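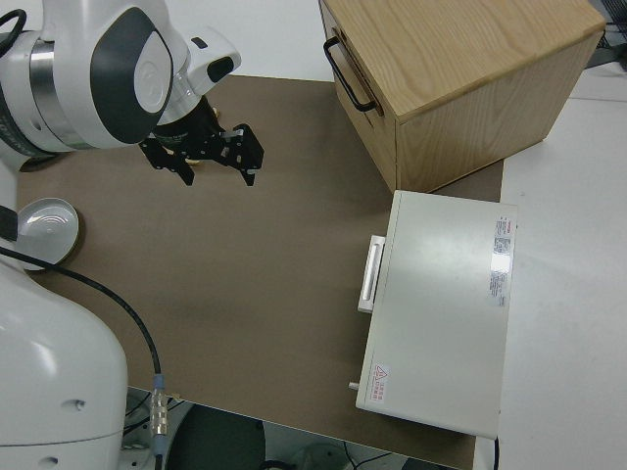 Slide 1. Counter, oak cabinet top right, lid over on the left.

Hi everybody, thanks for having me back at Flokerbridge. I'm going to talk about small counters and the stuff we leave out on them. I've lived with a tiny kitchen for 22 years, so I have opinions! (Pause, let people sit down.)

Start with the cabinet. I love a little wooden one with a drawer, and I love a black handle on pale oak, you can grab it with floury hands and never think about it. Ask the room: what's in your top drawer? Mine is rubber bands and takeout menus, and Vimala Pillai once found 4 can openers in hers.

Then lids. Lids wander. My rule is that a lid gets a home or it goes in the donation box, and yes, I break it all the time. Mention the Prunmont workshop in July if anyone asks about pot racks.
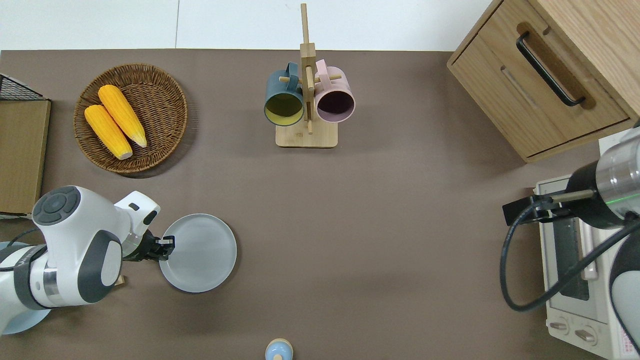

Slide 2. Leave out what you use

Okay, so the mug tree. People are snobby about these and I don't get it! Two mugs, one teal and one pink, hanging right there when you want coffee. I'd take that over a shelf of 50 any day.

The basket is my favorite part. Corn in a round woven basket looks like supper is coming, and you won't forget it the way you do in the fridge (tell the Brirport zucchini story here, short version).

Toaster oven: keep it small and off to the side, with the door where you can reach it. Sudheer Rodrigues will want to argue about air fryers, let him, then move on to questions.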